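Fetley warehouse: second vote or wait?

Good evening to all. The card count at Fetley is finished and we have 399 signed out of 709. Some colleagues want to file for the election now. I would like to hear from people who went through this at Althorpe, where the first vote was lost.

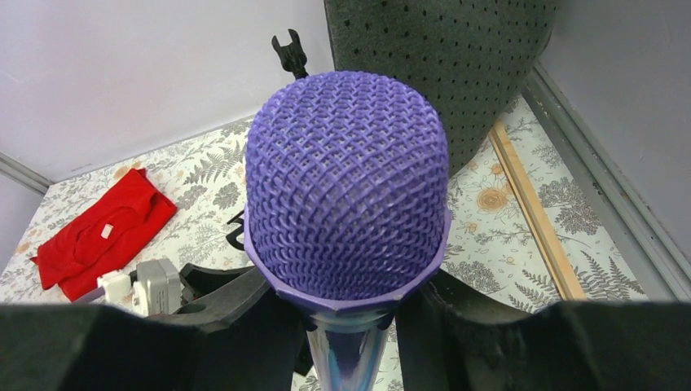 Irja Pelkonen
Shop steward, night shift

My worry is the packing hall. Many signed in July, before the company promised the new schedule, and I am not sure they still feel the same. Please write what you would do.

wimvw wrote:
File now. At Althorpe we waited 5 months and half of our active people left for other jobs. A signature gets old very quickly.

Shiyu_C wrote:
I don't agree with Wim. I was at Althorpe too, and we lost because we had only a small majority on paper. When the meetings with management started, it disappeared. I would talk to every person in packing again first.

wimvw wrote:
Shiyu, we had that majority before the waiting, this is my point.
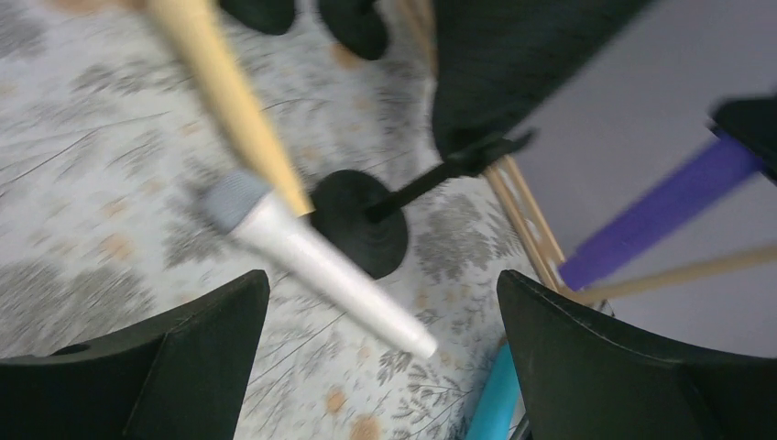 Reply from eetu_a, 15/01/2022

Is it possible to file only for the 21 maintenance mechanics? Drurkley did so. They won, but the company appealed, and they still have no contract.

Irja Pelkonen wrote:
Eetu, we discussed it. The mechanics are willing, but packing would feel left behind. I will bring both opinions to the meeting and write here what was decided.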